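Dovix – puesto de prueba simulado para paneles de control

Dovix es el puesto que enseñamos en la jornada de puertas abiertas de septiembre. Todo corre en simulación: brazo, mesa y panel de faders.

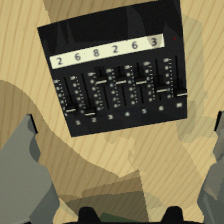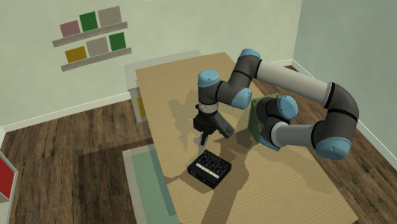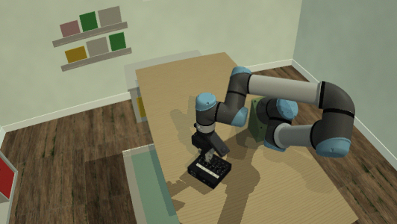
El pase dura 11 minutos y admite 2 operadores. La licencia incluye el módulo Gekbridge – el de pinzas se pide aparte – y 27 escenas de ejemplo. Para repetir la visita, escriban a ventas.

Artículos relacionados
Gekbridge: guía de conexión
Malik, módulo de pinzas
Kimex 2: requisitos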